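The Night Boat to Voststead

The ferry was late, and I didn't mind one bit. I had a flask, a window seat in the waiting room and a letter in my coat that I'd read so often the folds had gone furry. It said there was a job going at the Wattanapong bakery in Voststead, five mornings a week, room above the shop, start whenever you can get here. I'd never been to an island before! Not a proper one, with its own weather.

"You want to sit on the left side," said the man beside me. He had a cello case between his knees and a scarf wound up to his ears. "You see the lights sooner."

"Which left? Left going out, or left looking back?"

He thought about this very seriously. "Left of the cello," he said, and held out his hand. "Aurélien Rey."

He was going home. He'd been away for three winters, teaching scales to children in a town with no sea, and he talked about the island the way some people talk about pudding. There was a lane that smelled of oranges on Thursday because that was when the marmalade pans were going. There was a chapel with a bell so flat that the choir had learned to sing down to it. There was a hill with 657 steps up the side, and at the top, a bench, and on the bench (always, whatever the hour) a cat.

"The same cat?"

"I have never asked."

We went aboard at last with the rain blowing sideways and found places to the left of the cello. The engine started up under our feet, a lovely fat grumble that got into your teeth. Behind us the harbour lamps went small and wobbly, and then there was only dark, and the thump of water, and a boy across the aisle eating crisps one at a time as if he'd been told they had to last.

I told Aurélien about the bread. I can't help it, once I start. I told him about my grandmother's kitchen and the big bowl she'd never let anyone else wash, and how she'd put her ear to the dough and say it was nearly talking. I told him how I'd stood on a stool and listened too, and heard it, a tiny ticking sound, all those bubbles pushing up! I was six. I've been chasing that noise ever since.

"And what did she put in it?" he asked.

"Flour, water, salt. Patience. And she kept sweets in her apron for whoever did the kneading."

"Then I would have kneaded," said Aurélien.

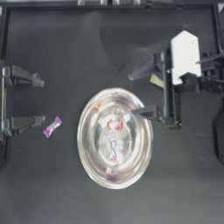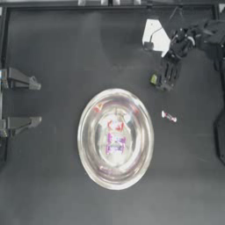
A steel bowl, both times.

VOSTSTEAD, February

Dear Gran,

I'm here, I'm dry, and I have flour in my eyebrows. You would love it. The shop is called Femen, after the street, which was named after a fisherman's boat, or else the boat was named after the street (I've been told both, very firmly, by people who then refused to speak to each other). The Wattanapongs live at the back. Mrs W shook my hand and put me straight to work, with my bag still on my shoulder.

We start at four in the morning. I thought I'd hate that and I love it! The whole island is asleep and we're the one lit window. You can hear the sea all through the kneading. By six there are 39 loaves on the racks, and the first people come in with their coats over their pyjamas, and everybody has an opinion about the crust. One old gentleman likes his so dark that Mrs W bakes it on its own and calls it The Boot.

My room is the size of a cupboard and has the best view in the world. If I lean out far enough I can see the harbour, and if I lean out a bit further I can see the chapel roof, and Mrs W has asked me to stop leaning.

I did climb the steps. I went up on Sunday after the ovens were off, with the wind trying to take my hat the whole way. My legs were like string by the end of it. And Gran, there was a cat! A great big ginger thing with one torn ear, sitting bang in the middle of the bench and not shifting an inch for me. I perched on what was left. We looked at the water together. After a while it put a paw on my knee, just the one, and left it there, and I didn't dare move until my foot had gone completely dead.

You asked if I'd made any friends. There was a man on the ferry with a cello. He told me about the cat, so of course I wanted to tell him I'd met it, only I'd never thought to ask where he lived. You'd think that on an island this small you'd bump into a person with a cello in five minutes. I looked down every lane. I went to the chapel, and the bell is flat, wonderfully flat, it's like somebody dropping a saucepan down a well. I sang along with the rest and didn't find him.

Then this morning, before it was properly light, I was shaping the last of the rolls with the back door open to let the heat out, and I heard it coming over the wall. Scales. Up and down, slow and low. I went out in my apron and stood on a flour crate to see over. He was in the next yard, under the porch, playing in his gloves with the fingers cut off. All this time he'd been on the other side of the bricks!

"You are very late with the bread," he said, without stopping.

"You never told me you lived next door to a bakery."

"You never asked me. You were talking about dough."

I passed him a roll over the wall, too hot to hold, and he tucked it inside his coat and carried on playing. The batch I'd left on the side was rising by then. I went back in and put my ear down to it, the way you showed me, and what with the cello coming through the door I had to hold my breath to hear. But it was there, Gran. Tick, tick, tick.

Mrs W came down and found me like that with my cheek all over flour. She didn't say a thing. She bent down and listened on the other side.

Please send my thick socks, and the recipe for the seed loaf, the real one this time, with whatever it is you always leave out.

All my love, and a kiss from the cat.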